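# The Bed Is Made. Who Made It?

*Witer wants a monthly fee to do your housework by machine. Our reporter spent a morning with the trial and kept her own linen cupboard locked.*

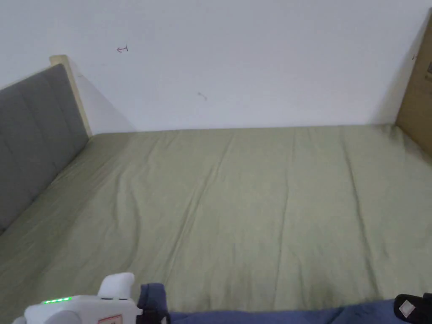 A bed is a cruel test for a machine. Floors are flat, dishes are hard, and a towel can be folded badly without anyone losing sleep over it. A fitted sheet has elastic at four corners and no front or back worth mentioning, and it changes shape every time you touch it. Most people who have been doing it for thirty years still end up on their knees, swearing at the last corner.

So when Witer began offering a bed-making service at $229 a month, with a robot called the Divent that lives in your hall closet, I wanted to know which part of the job it was selling. The brochure says "hands-free mornings." I have read enough brochures.

The trial I visited was in an apartment in the Unstead building, a block of furnished rentals where Witer has signed up its first paying landlord. Ohemaa Ansah manages the rentals there. She met me at nine with coffee and a key card, and she had already stripped the beds.

"You have to strip them," she said. "It doesn't strip."

I asked whether the brochure mentioned that.

"Page six."

It is on page six. So is the line about duvets (not supported), and the one about pillowcases (expected in a later update, no month given). What you get for your $229 is the bottom sheet. You lay it on the bed, unfolded, right side up. The Divent then works its way around the corners, pulls the sheet flat and tucks it. Anything on top of that is still your problem.

To be fair to it, the bottom sheet is the worst part, and if a machine took only that off my hands I might pay something. The question is how much, and for how good a sheet.

Zuzana Hudec runs the trial for Witer. She is quick, likable and better than her marketing department at admitting where things stand. She told me the company had learned its corner routine from people doing the job by hand, holding grippers like the ones on the robot. "Everyone pulls a sheet differently," she said. "Tall people cheat. They lean over and do the far corner without walking. We had to decide if we wanted the robot to cheat too."

They decided it could, a little. Beds pushed against a wall give it no choice. You can't walk around a bed that sits in a corner, and half the bedrooms in the rental trade have one. Hudec says the Divent can reach across a queen. For a king it needs access from two sides, and that condition is on page seven.

She gave me the company's own numbers before I could ask for them. Over the trial so far the robot has attempted 240 beds, and 136 of them passed inspection with no human correction. I did the division on the back of my notebook while she poured more coffee. That is a little under three in five.

"And the others?" I said.

"The others needed a person."

A person, in this case, is Ľudovít Šindelář, who has cleaned in the building for longer than Ansah has managed it. He is not against the machine. He told me he likes the sound of it through the wall. But he has views on wrinkles, and when I asked him to grade a finished bed he ran the side of his hand along it and didn't speak for a while.

"A guest won't mind," he said. "I mind."

His complaint is that the robot stops when the sheet is tucked, and tucked is a different thing from smooth. Long creases running up the bed don't count against it in Witer's scoring. They do in his. A cotton sheet with some weight to it will settle, he says, and a cheap one will look slept on before anyone has slept. Witer's contract calls this "surface variance within tolerance." I would have called it a wrinkle.

Then there is the clock. Witer quotes 32 minutes for a full cycle, which covers the trip from the closet, the sheet and the trip back. Šindelář wouldn't tell me his own time and seemed offended to be asked. I can do mine during a weather report.

The comparison isn't quite fair, and I know it. A dishwasher is slower than a pair of hands too, and I wouldn't give mine up. You start it and go do something else. But a dishwasher doesn't ask me to arrange each plate right side up and then come back to see if it passed. Every household chore gadget I have ever put away in a drawer failed in that gap, where the machine did the middle and left me both ends.

For a second opinion I called Ctibor Havlíček, who used to sell the Murín, a laundry-folding cabinet that some readers will remember from the back pages of this magazine. He left that business in a good mood and speaks freely.

"People love the demonstration," he said. "Then they count how often they get up to help it."

He thinks Witer is smart to go after landlords first. A landlord has many beds, one kind of sheet and someone on staff to fix the bad ones. A family has three kinds of sheet and a dog. Hudec didn't argue when I repeated this to her, though she said home customers are coming by December and that the price may drop for them. May.

I asked Ansah if she would keep the service when the trial rate ends. She looked at the closet door before she answered.

"If it learns pillowcases," she said. "Or if they charge me by the bed. I'd pay for the good ones."

Witer has no plan to charge by the bed. I asked twice.

**The Divent, from Witer.** $229 a month, one-year contract. Bottom sheets only, queen size or smaller if the bed stands in a corner. Bring your own pillows, and read pages six and seven first.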